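What I'm buying for the gripper bench, and what can wait

I spent most of June putting off the equipment list, so I'm writing it down where I can be held to it. The plan is one arm, one two-finger gripper and a wrist camera, in the back half of the Rodcombe workshop. The money has to last until spring.

Ustetti quoted me for the arm with a lead time of 7 weeks. Bratomel can ship sooner but charges separately for the controller and the cable set, and by the time I added those the gap was small. I'm going with Ustetti.

Until it arrives, all the work is in simulation. I'm on small bent parts at the moment, black ones on a wood tabletop, viewed from just behind the fingers.

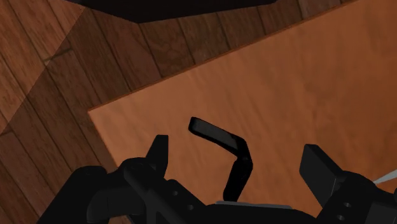 What goes on the first order

The arm and gripper, two spare sets of finger pads, and a used workstation from Wynne. Bảo Doãn talked me out of a new one. He runs the same simulator on a card two generations old and says the renders are slower but fine.

The second camera moves to the next order. So does the force sensor, which costs nearly as much as the gripper. I've left a line for mounting plates and bolts, after forgetting it last time and paying for rush shipping.

Next job is measuring the bench and checking the outlet behind it.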